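Ernus Two-Arm Teaching Dataset and Policy Kit

Offered by Drostarberg. Reviewed for our equipment pages by Nelu Surdu.

What you get

The kit is a set of recorded two-arm demonstrations, a trained control policy, and the scripts used to train it. Arms are not included. The listing on the Drostarberg page says the policy "learns bin work from a handful of examples." The handful is 149 demonstrations, all done by people who already knew the rig well. Keep that in mind when you budget for your own.

How the method works

An operator guides both arms through a job. The joint positions and camera views are saved, and a model is trained to predict the next short stretch of motion from them. At run time it predicts, moves, looks again and predicts again. None of that is new. What Ernus adds is a second, smaller model called Lazăr that scores each planned motion and throws out the ones it does not like. The vendor gives Lazăr credit for most of the gain. I am not so sure, and the reason is in the numbers below.
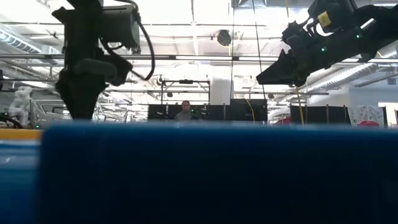 Two black arms at the blue work area, grippers lowered on the left and reaching in from the right.

The headline result

Drostarberg ran 788 trials for the write-up that ships with the kit. Success is given as one figure for the whole lot, which mixes easy starts with hard ones. If you dig into the log files you can split them yourself. On starts that look like the training data, the policy with Lazăr and the policy without it come out very close. The gap opens up on odd starts, and there were only 57 of those. I would want a lot more before paying extra for the scoring model.

There is also the matter of resets. The write-up counts a trial as a success if the part ends up in place within the time limit, even when the operator paused the arms and restarted them. Pauses are logged, so you can take those trials out. Do that before you compare Ernus with anything else.

What we would like to see

A run at a second site. Everything so far comes from the Skorkholm hall, with the same lights and the same crew. Camera-based policies are known to fall apart when the background changes, and a new building is the cheapest test there is. I asked in November and was told it was planned.

A plain baseline, too. Replaying the closest recorded demonstration would take a day to set up and would show how much the learning is doing.

Requirements

Two matching arms with parallel grippers
3 camera streams, time-synced
A workstation with a recent graphics card
Your own demonstrations if your arms or layout differ from the vendor's

Support

Email only. Replies to my questions were polite and quick, and they did send the raw logs when I asked. The training scripts ran without edits.

Availability: on request. Evaluation copies come with the full log files but without Lazăr.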